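Lemieux Opens Simulation Hall to Visitors for Stisasix Gripper Demonstration

VESAMURA, 4th August: Lemieux will open its simulation hall to plant engineers, teachers and local residents for a demonstration of Stisasix, the company's software for planning and testing robot gripper motion before a cell is built. The open day covers the full work sequence, from the room model through to the motion log that is handed to the controls team.
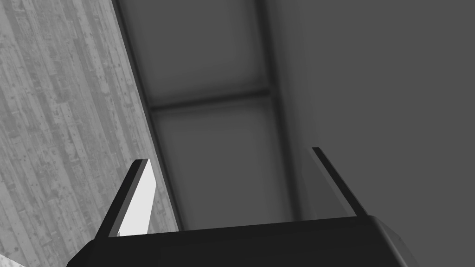
By Krystyna Bednarek, Lemieux Press Office

Visitors will follow a two-finger gripper through a simulated room, rendered in shades of gray, from a viewpoint mounted close to the palm. The session starts with the fingers open and no part between them. Operators use this state to check the approach angle and the clearance on both sides before a grasp is planned.

The version on show, Stisasix 6, holds a library of 549 grasp routines. Each routine stores a start pose, a finger opening, a closing speed and a force limit. A routine can be run alone or chained with others, and any run can be stopped and replayed from a chosen step.

"The view from the palm is the one our users ask for first," said Hemant Katiyar, head of simulation at Lemieux. "An overhead view tells you where the arm is. The palm view tells you what the fingers are about to meet. We will show both, and we will show runs that fail."

Surface texture and lighting are set separately for each room model. In the demonstration room, a plank-textured wood surface stands to one side and a plain gray wall to the other, with a paneled recess between them. The same motion is run under several light settings so that engineers can compare how a vision system reads the finger pads in each.
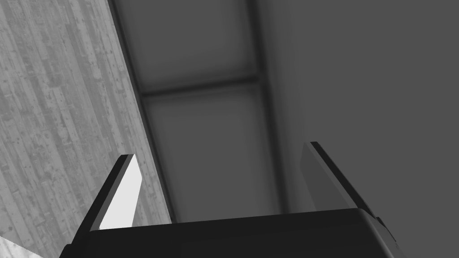
Simulated view past the open gripper fingers. The left pad is brightly lit; the right pad is in shade.

Muvbridge, which has used Stisasix since last October, will present results from its packing line project. Its team ran 2374 simulated cycles before ordering hardware, and changed the finger length once as a result. Mpho Pillay, controls lead at Muvbridge, will take questions on the change and on how the simulated cycle times compared with those on the line.

"We kept every log, including the bad ones," Pillay said. "Those are the runs I plan to talk about."

Paloma Iwasaki will lead the hands-on session. Visitors may set a grasp pose, run it and export the log in plain text. No programming experience is needed. Groups will be kept small, and places in this session must be booked in advance. The talks are open to all registered visitors.

The simulation hall is on the ground floor of the Lemieux building in Vesamura, with step-free access from the parking lot. Admission is free. Visitors under 16 must come with an adult.

Lemieux develops simulation and motion planning software for packaging, assembly and laboratory automation.

Registration and press contact: Carter Wong, Lemieux Press Office, extension 731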